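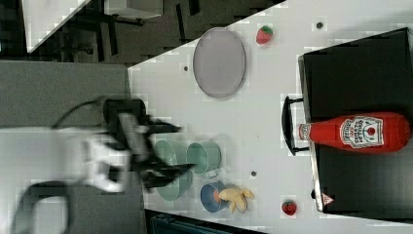 Plilik wrote that the Kidia fits fine in the middle seat of a compact, and now I'm wondering if I gave up too soon!

Rear-facing Kidia in the middle seat, will it fit?

We just bought the Kidia convertible seat and I love it already (the straps are so easy to adjust, even one-handed). My trouble is the back seat of our Jerside hatchback. The middle spot has a hump, and when I set the seat rear-facing the base rocks from side to side. Our daughter weighs 27 pounds and we'd like to keep her rear-facing a good while longer. Has anyone made this work with the seat belt? I've tried it 2 different ways and still get a wobble.

Posted May 11, 2022

Plilik

Yes, keep trying! Check your car manual first, though, to be sure the middle spot allows a car seat. Then run the lap belt through the rear-facing path, push down hard with your forearm right over that path, and pull the slack out a little at a time. Lock the belt the way both manuals tell you to. Hold the seat at the belt path and tug. If it moves more than an inch either way, it isn't tight enough. Movement up at the top edge is normal when it's rear-facing, and that fooled me for weeks.

Palamarchuk

We went with the side behind the passenger and never looked back, so much easier on my shoulders. A snug seat on the side beats a wobbly one in the middle. See if there's a fitting station near you too, ours was free and they were wonderful!!

Jerside_driver43

same car, same hump. side seat for us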